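Calvo pool to start charging for towels in June

May 13, 2018

So the towels at the Calvo pool are going to cost money. I heard it first from the woman ahead of me in line on Saturday, who had heard it from her sister, and I figured it was one of those things people say in line. Then I got to the window and there was the sign, taped up next to the one about swim diapers. Starting in June, it's $2 to borrow a towel. You can buy one outright for $8 if you'd like to keep it. Bring your own and you pay nothing, same as always.

If you didn't grow up here you may not see why this is news. The free towel at Calvo goes back further than I do. You paid your admission, you got a basket with a number on it, and in the basket was a towel, folded in thirds, thin enough to read a newspaper through and stiff as a cereal box. My brother and I used to stand them up on their own on the bench. They smelled like bleach and pennies. I loved those towels, and I've never once managed to get dry with one.

I went back Monday morning when it was quieter and asked to talk to somebody, and they sent me up the stairs to Bonifacio Cordero, who manages the place and was eating a peach over his keyboard. He was very nice about it. He's been getting calls.

"People think I woke up one day and decided to be mean about towels," he told me. "I held this off for three summers."

Here's how he laid it out. The pool doesn't own its own washers anymore (they died in the same winter as the old boiler, if you remember that winter) so everything goes out to Coltesora, the linen company over in Flodach. Coltesora picks up, washes, dries, folds and brings back. For years the price barely moved. This spring the new contract came in $4000 higher for the year, and that's before you replace the towels that walk out the door. He says the pool loses 400 of them in a season. Four hundred! I asked where he thought they went and he looked at me like I was a child. They go in people's trunks. They go under people's dogs.

I went home and checked my own linen closet and I'm going to keep what I found there to myself.

The other thing he wanted me to put in is that nobody under five pays, and that swim lesson kids get a towel included through the end of the summer session, so if you've already paid for lessons you can relax. Season pass holders do have to pay, and that's the part people are steamed about. I have a season pass. I'm a little steamed. When I bought it in March there wasn't a word about towels one way or the other, and I said so, and he said that was fair, and that he'd take it up with the town, and then he finished his peach.

I also called Coltesora, mostly to see if they'd talk to me, and got Cayetano Escobar, who runs the pickup routes and turned out to be a talker. He didn't set the price and he wanted me to know it. What he wanted to discuss was the towels. According to him a pool towel has the hardest life of any piece of cloth he handles, worse than restaurant aprons. Sunscreen is the villain. It gets down in the loops and turns orange in the wash, and the only way to get it out is to go hotter and longer, and hotter and longer is what kills a towel. He said the sprays are worse than the lotions. He said if I ever wrote anything at all, would I please ask people to rub it in and let it sit before they wrap up.

So: please rub it in and let it sit before you wrap up.

He also told me the new rental towels will be a different kind, heavier, and that's part of what the $2 is supposed to cover. They've settled on white for the borrowed ones. The ones for sale haven't been picked yet. There's a push for something with a bit of color, or at least a fringe or a stripe, so that the front desk can tell at a glance whether a towel going out the door has been paid for. Cordero likes cream. Somebody at the town likes navy, which Escobar says will look terrible by the Fourth of July given what's in the water. I'd vote for navy anyway. I own a white couch and a gray dog and I've made my peace with choosing wrong.

A few things I was asked to find out, from people who know I write these and catch me at the grocery store.

Can you reuse the towel if you go twice in a day? Yes, keep your ticket stub, and they'll swap your wet one for a dry one at no charge before closing.

Is there a deposit? No. They talked about it and decided it would make the line even slower, and the line is already a local disgrace on a hot day.

Can you pay with a card? At the front window, yes. At the snack bar, still cash only, and no, I don't know why, I've asked every year.

What about the seniors' early swim? This was the one I got asked the most, mainly by my mother. The early swimmers do pay, same as everybody, but they can leave their own towel in a locker for the week if they rent the locker, and lockers haven't gone up. My mother has pointed out that a towel left in a locker for a week is a science project. I passed that along.

The Drosine Street laundromat, meanwhile, has seen an opening. There's a handwritten card in the window now saying they'll wash and fold your pool towels while you wait, and the guy at the counter told me he'd put it up the same afternoon the sign went up at the pool. He'd already had one taker. I asked what he did about sunscreen and he said dish soap, a dab of it, on the spot, before it goes in. I tried it on an old beach towel with a collar of orange around one end and it came out maybe half gone, so make of that what you will.

I should say that plenty of people don't mind any of this. I talked to a dad with three kids hanging off him who said he's always brought towels from home because the pool ones gave his youngest a rash. A lifeguard (she asked me to leave her name out, she's sixteen and her boss was upstairs) said she's thrilled, because she's the one who has to walk the deck at closing picking up the wet ones, and she figures if people have paid they'll hang on to them. She may be right. I've seen that deck at closing. It looks like a shipwreck.

And my neighbor, who swims every single morning and has opinions, thinks they should have skipped the borrowing part and sold nice ones from the start. She's very serious about towels. She says a new one ought to be washed before you use it, with no softener, ever, because softener coats the loops and then the water just rolls off, and that you shouldn't fold it in thirds, either. I've been folding in thirds since the Calvo baskets. I had no idea this was a position a person could take.
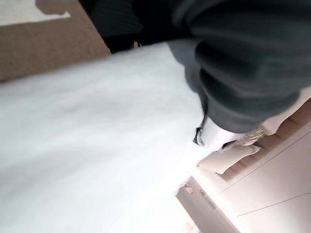
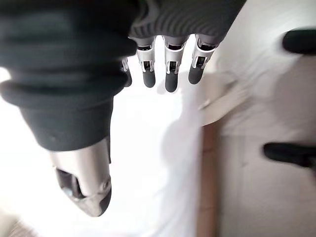
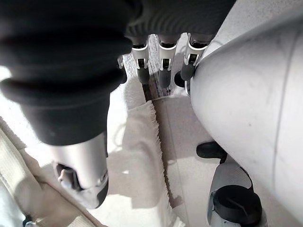
Charcoal gray fabric in all three, and a cream fringed towel in the last one.

Anyway, she's planning to say all of this at the town meeting, and you can too. It's the first week of June, in the room over the library, and the pool fees are on the list after the parking thing on Drosine Street, so you'll want to bring something to read. Cordero told me he'll be there and that he's happy to be yelled at as long as people do it one at a time. The season pass question is the one most likely to get changed. If you've got a pass and you feel strongly, bring the receipt with the date on it, since they may end up drawing a line between people who bought before the sign went up and people who bought after. I've got mine stuck to the fridge.

The pool opens for the season the Saturday after the meeting, weather permitting, same hours as last year, with the deep end closing early on weeknights again for the swim team. The slide is fixed. I know, I know, they said that last year. But I watched a kid go down it on Monday with my own eyes, during the staff training, and he came out the bottom.

If you have any of the old towels at home and you're feeling guilty, there's going to be a bin by the front gate, and they're not taking names. The animal shelter gets whatever ends up in it. I'll be dropping mine off after dark.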